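Hivo Patient Forum: Screening and Diagnosis
Topic: Recall rates after thyroid scans at Plistcombe

Posted by okarakaya
The Brerkeck clinic group has released its review of neck ultrasounds. Of 1,233 patients scanned, 405 were called back for further tests. I would ask members whether such a rate is acceptable. 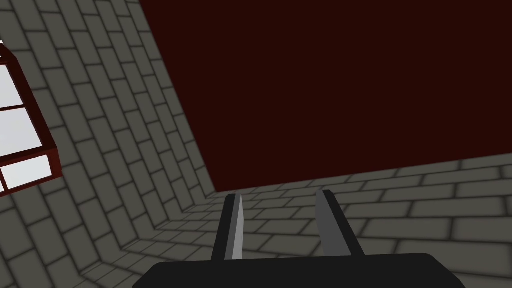 Posted by ward_clerk
A callback is a request for more information, and it should not be read as a wrong diagnosis. The review makes this clear in its second section. Patients remember the waiting above all, and many will have spent it looking at a brick wall much like the one behind the open gripper. The clinic should state how long each person waited.

Posted by G. Sepúlveda
I must disagree. Two of my relatives were recalled, and neither was told why. The letter — dated 27th February — gave only a telephone number.
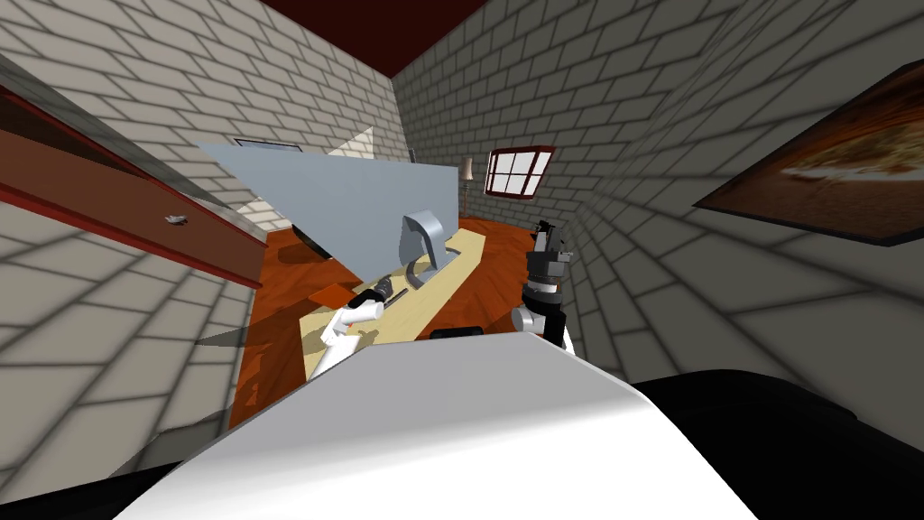
The Keskin office has since agreed to put the reason in writing. I consider that the least a patient is owed.

Posted by okarakaya
Thank you both. I will request the waiting times and post any reply in this thread.
Orhun Karakaya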